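Can a machine clear the table yet?

Members keep asking the same thing at our open evenings: when will there be a robot that does the chores? We have spent the spring trying to give a fair answer, at least for the small jobs. The short version is that some of them can be done now, slowly, on a good day, and most can't.

The Cladville workshop has had a single arm on loan from Ronesero since March. It is a bench model with a two-finger gripper and a small camera at the wrist. It can't walk or roll anywhere, so every job has to come to it. We picked chores that people do at home or behind a shop counter without thinking: putting a cup on a saucer, moving cutlery into a tray, folding a dish towel, wiping up a spill, and sorting screws into bins by length.

Each job was tried 23 times under the same rules. The arm had to start from its rest position, finish without help, and leave the item within the area set for it. If a person had to step in, the try was scored as a failure, even if all they did was turn a fork the right way up.

The cup and saucer went best. The arm got it right on most tries and never broke anything, though it took close to a minute for something a child does in two seconds. Cutlery was mixed. Spoons were fine. Forks that landed with the tines against the tray wall were a problem, because the gripper would close on the wall and the fork together and then stop.

Most of what we learned had to do with position. When an item sat where the arm had practiced with it, the job usually got done. Move the item a hand's width and the results dropped. Part of our routine is therefore blue painter's tape on the work surface, dividing it into areas, so that we can say which one an item goes in and put the next one in the same place.

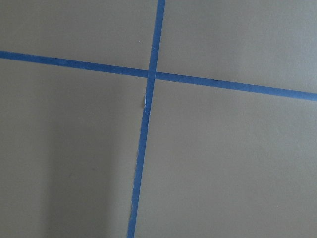
A kitchen doesn't work that way, of course. People put the mug down wherever they happen to be standing. The software people at Rangel, who wrote the control program we use, say the answer is more practice with more starting points. Their advice was to record 2000 practice runs per chore before expecting steady results. We managed 51 for the towel before the evening group ran out of patience, so our towel results should be read with that in mind. They were poor. The arm folded it in half 5 times and dropped it or bunched it up on the rest.

Wiping was better than expected on a flat surface, but the arm has no idea when a surface is clean. It makes the passes it was taught and stops. Sorting screws was a failure from start to finish. They are too small for the fingers and too shiny for the camera under our lights. A cheap shaker tray with holes in it would do that job faster, and most shops that sort screws in bulk already own one.

We also borrowed the Lovo floor cleaner that a member uses at home. It did its one job without any help from us. That seems to be where things stand: machines built for a single chore are useful today, and machines meant to do any chore need a person nearby.

In July we plan to try two changes. The first is softer finger pads, which may help with the forks. The second is starting items at random spots in each taped area, so the arm gets used to a little disorder. Anyone who wants to sit in on a session can sign up on the sheet by the door. Bring your own cup if you like, but not one you are fond of.

Comments

benchrat: Did you try the forks handle first? We had the same trouble with tongs on a packing line and turning the tray 90 degrees fixed half of it.

Cladville workshop: Not yet. We'll add it to the July list.

M. in the back row: A minute per cup is fine by me if I'm asleep while it does it. Can it unload a dishwasher?

Cladville workshop: Not from where it's bolted down. It can't reach the lower rack.

oldtoaster: Please publish the full scores, including the screws.

Contact the workshop | Copyright Cladville Workshop Newsletter | Back to top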